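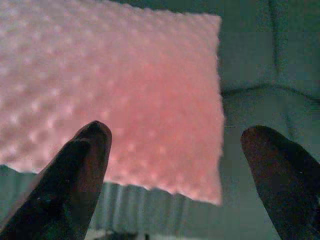 The Long Wait at Bowen Street

For most of a year, the corner of Bowen Street and the Stustley road had a crosswalk that people in Hosdale had stopped using. There was a button on the pole and a walk signal across the way. Parents walking children to the elementary school went two blocks south instead and crossed at the stop sign, or they stepped out between cars in the middle of the block, where the road is narrower.

The reason was time. A person who pressed the button at Bowen Street could stand there through most of a signal cycle before the walk light came on, and then had 11 seconds to get across four lanes and a turn lane. A healthy adult can do that without much trouble. Someone pushing a stroller, or using a cane, usually reached the turn lane when the flashing hand ended.

Eifion Lloyd lives in the second house from the corner and has crossed there since he retired from the county road department. He is not a traffic engineer. He drove a plow and later ran the sign shop, and he knows which office to call. He called it in April.

"They told me the timing was set to keep the trucks moving," Lloyd said. "That was the honest answer. There's a warehouse up toward Stustley and the trucks come down all day. If you stop them at Bowen they back up to the bridge."

Signal timing is one of the less visible parts of traffic safety. A speed limit is posted on a sign and a speed bump can be felt through the seat. The number of seconds given to a person on foot is set in a metal cabinet at the side of the road, and it can stay the same for decades while the street around it is widened. At Bowen Street the turn lane was added long after the signal was installed. The walk time was never changed to account for the extra width.

The usual method for working out the time is simple enough. You measure the distance from curb to curb and divide it by a walking speed. The argument is over which walking speed to use. Older signals tended to assume a brisk pace. Newer guidance is slower, and many towns go slower still near schools, clinics and senior housing. Hosdale has a senior apartment building 9 doors west of the corner.

Berwyn Probert took over the town's signals the summer after Lloyd's call. He inherited a list of complaints from the previous engineer, and Bowen Street was on it more than once. Probert said he started by going out and standing there.

"You can model it in the office, and we did," he said. "But I went at the end of the school day and pressed the button like anybody else. I counted how many people pressed it and left before the light changed. It was more than half."

People who give up on a signal do not go home. They cross anyway, on the red hand or somewhere else, and drivers who have a green light are not expecting them. Probert considers this the strongest argument for short waits. In his view, a crosswalk that makes people wait too long gets treated the same as a crosswalk that isn't there.

He proposed three changes. The first was a longer walk interval. The second was a head start for pedestrians, in which the walk light comes on 6 seconds before cars get their green, so that a person is already well into the crosswalk when a driver begins to turn. The third was a cap on how long anyone would stand at the button. Under the plan, the signal would respond within 30 seconds for most of the day, with a longer wait allowed during the morning truck peak.

The head start drew the most objection. Cunaletti, the freight company that runs the warehouse, wrote to the town to say that any added delay at Bowen Street would be repeated many times a day, and that its drivers were already being held at the railroad crossing farther on. The company asked for a pedestrian bridge instead.

Bridges come up often in these discussions and are seldom built. They are expensive, they need ramps or elevators, and people avoid them when the walk up and over is longer than the walk across. Probert priced one in a memo to the town council and the figure was larger than his whole signal budget. The council did not pursue it.

What was agreed in the end was a partial version. The walk interval was lengthened at all hours. The head start runs whenever the button is pressed, except in the early morning, before the school crossing guard comes on. Right turns on red are now banned from the Stustley side. Cunaletti moved some of its departures earlier, which the company said it had been planning to do in any case.

The new timing went into the cabinet over the winter. It took a technician part of a morning. Probert said the longest part of the job was replacing one of the push buttons, which had been sticking and may have accounted for some of the complaints all by itself.

It is too early for crash figures. The corner never had many serious crashes, partly because so few people were crossing there. Probert plans to repeat his afternoon count once the weather is warmer and compare it with the first.

Lloyd has gone back to crossing at the corner. He would still like the morning exception removed, and he has written to the council about it. His other request is for the stop line on the Stustley side to be moved back, so that truck drivers sitting high in the cab can see a child at the curb. The repainting is scheduled for spring, along with the rest of the school route.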